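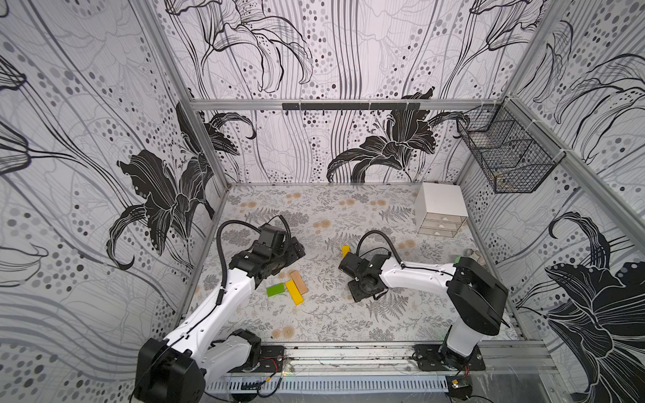

Trallus robotics club — spring progress report
Sun 2 May

Sorry this is a few days behind. Sending it in the same order as the fall one so you can lay them side by side.

Where we are

Two-arm station is up and running in the back half of the shop room. Both arms on the one rail now, which we went back and forth on all winter. Separate bases drifted every time somebody leaned on the bench and we lost whole afternoons re-measuring. With the shared rail the students set the spacing once and leave it.

Current task is block sorting and stacking. Left arm picks, right arm picks, hand-off between them is the hard part. Single-arm pick and place is solid. Hand-off is not. Arms tend to close on the block at the same moment and then fight over it. The control group has a fix half written (one arm waits for the other to report closed) and will test it after exams.

Runs logged since January: 1,286. Of those 658 finished with no student stepping in. Lower than we hoped, but the early weeks drag it down badly and we kept every run in, including the week the wrist was put on backwards. Hand-off attempts are in a seperate sheet because the students kept changing what counted as a success. They have since written a definition down and taped it to the bench.

Students

Started the term with two teams, build and control. Build team ran out of building by March so most of them moved over to learning to drive the arms and write short routines. A few didn't like it and went to the drone group. No hard feelings, we still see them at lunch.

Younger students are getting more time on the arms than last year. Sign-up is by half hour slot, and older ones have to pair with a younger one to get a second slot in the same week. Works better than the old sheet. Some grumbling.

Safety training done for everybody before first use, signed forms in the office.

Money

Arms and rail — paid, on budget.
Cables and connectors — over by $77. We bought the short ones first. Our mistake.
Blocks, bins, bench supplies — under, so it about evens out.
Spare gripper parts — ordered from Skimness, partial delivery, rest on back order. Not invoiced yet.
Travel — nothing spent, see next section.

Receipts went over with the last batch. If the Siddiqui fund needs them itemized a different way tell us which form, we found two on the site and they dont match.

Trirnska meet

We did not go in the spring. Hand-off wasn't ready and the students voted to wait, which I think was right. Entry moved to the August round, fee carries over. Rules for that round ask for a full sort and stack inside the time limit with both arms used at least once. We can do the sort. Stack falls over on the third block more often than it should, probably release height.

Problems

Cable wear near the wrists. Students check at the start of each session and re-route as needed.
Laptop for the control software is old and freezes. Borrowing one from the math room, which means no Thursday sessions.
Room is locked over the summer unless we get a key. Asked twice.

Next

Finish the wait-for-close fix and rerun the hand-off set.
Slow down the release, try a lower drop.
Write up the setup steps so next year's group doesn't start from zero. Draft exists, it's mostly bullet points and one drawing.
Summer sessions if the key comes through.

What we need from you

OK to move the unspent travel money into a replacement laptop. That's the main one. Also whether the final report is due before or after the August round — the award letter reads both ways.

Run sheets available if you want them, they are long.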